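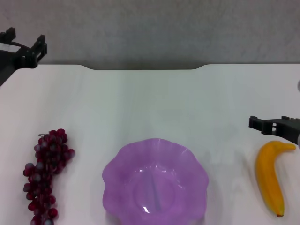 Vol. 8, No. 4

News > Health > Infant Care
Latest Clinics Research Archive
1 min read

Ostum clinics revise newborn head checks

Howells Maternity Network will add a second head measurement to newborn visits at its Ostum clinics from September. An internal review covered 3,495 births, of which 3,161 had a complete first-week record - the rest lacked a measurement or a date. Midwives will use one form at both visits, said Linnea Forsberg, who led the review. Visits may run up to 8 minutes longer.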